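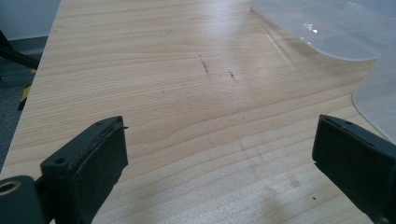

6 min read

3.2 Convergence monitoring in the Rarnik access gallery

Convergence was measured at 136 stations along the gallery, each fitted with five target bolts grouted into the lining. Stations in the phyllite were set closer together than those in the gneiss, where earlier readings from the Sondari shaft had shown little movement after the first month. Readings were taken twice a day until the face had moved four tunnel diameters past the station, then weekly.

The largest closure was recorded at chainage 307 m, on the contact between the two rock types. Movement there was uneven – the left sidewall moved inward well ahead of the crown, and the invert showed almost no heave. The same pattern was noted at the two stations on either side, at smaller values. Figure 2 plots closure against distance from the face for all stations in the phyllite.

Figure 2. Horizontal closure versus distance from the face, phyllite section. Solid line: fitted curve. Dashed line: design limit adopted for the Noh drive.

The fitted curve follows the usual exponential form, with the final closure and the decay distance left as free parameters. Stations installed more than one round behind the face were left out of the fit, as part of the movement had been lost before the first reading. No correction was made for temperature. Scatter increases beyond two diameters, where bench excavation began and loaded the sidewalls a second time.

Support in the contact zone was changed in March from spot bolting to a full pattern of 6 m bolts with a second layer of sprayed concrete. Closure rates fell below the alarm level within nine days. It is not possible to separate the effect of the bolts from that of the added concrete, which were installed in the same shifts.

Hosto reports used a single decay distance for the whole gallery. The present data do not support this – values obtained in the gneiss were consistently shorter, and the two rock types are treated separately in Section 4.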